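Course handout, Unit 4: Brick, tile and small pieces of furniture
Practical Interiors, evening section

Bring this handout to class on Friday. We will go over the reading first and then the table exercise. If you missed the last unit, the notes on floor loads are still on the course page and you will need them for question sheet B.

4.1 Wall surface and what stands in front of it

A bare brick wall takes up more attention than a painted one. Mixed brick colors and deep joints make a busy background, and a busy background makes small furniture look smaller. The usual advice is to put one plain piece in front of it and keep the top of that piece nearly clear. Dark furniture tends to sink into the wall. Light wood stays readable.

Recessed joints also collect dust. Allow for this when you write a cleaning plan. A soft brush is enough for most joints, and the brick should be brushed before the floor is mopped.
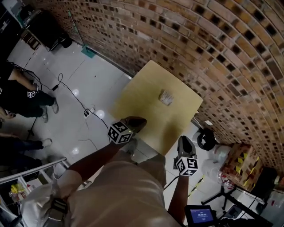
Square tables are harder to place against a curved wall than round ones. A straight edge and a curve will meet at one point or leave a gap of uneven width, and people then push things into the gap. You can pull the table forward and treat it as a separate piece, or have a filler shelf cut to the curve. With a light-wood square top against orange, tan and brown brick, I would pull it forward and leave the wall alone. One small box on the top is about as much as it needs. For the Durkora exercise, draw both solutions in plan and mark the widest part of the gap.

4.2 Glossy floors

Glossy white tile sends light back up into a room, which helps when the walls are brick. It also repeats every ceiling fitting as a bright spot on the floor. Stand at the door and look for the spots before you decide where a seat goes. A person sitting down sees more of them than a person standing.

Cables show strongly on white tile. Run them along the wall where you can. If a power strip has to sit on the floor, draw it on the plan like any other object, with its cord. In the Stoltik plan most of you left it out, and the walkway you drew went straight over it.

4.3 Working figures for the exercise

Table height is given as 434 mm in version A and 390 mm in version B. Both are low tables. Keep a clear walkway of more than 1,000 mm on the open side. Draw 2 plans, one for each version, at the same scale. 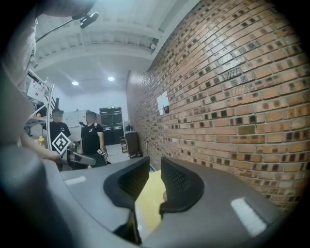
Ortuño, December

Notes added after the second session. Several of you asked how to show people on a plan. Two people standing side by side need more width than the chair symbols suggest, and they need it at the shoulders, so a low table can be closer to them than a tall cabinet can. Draw the shoulder line as a plain oval and put the feet inside it.

The Gronimton sheet uses a different symbol for shelving. Use ours. Open shelving is a rectangle with one diagonal, closed cabinets have two.

Hand in both plans with your name on the back. Late work goes in the tray by the door and will be marked with the next unit.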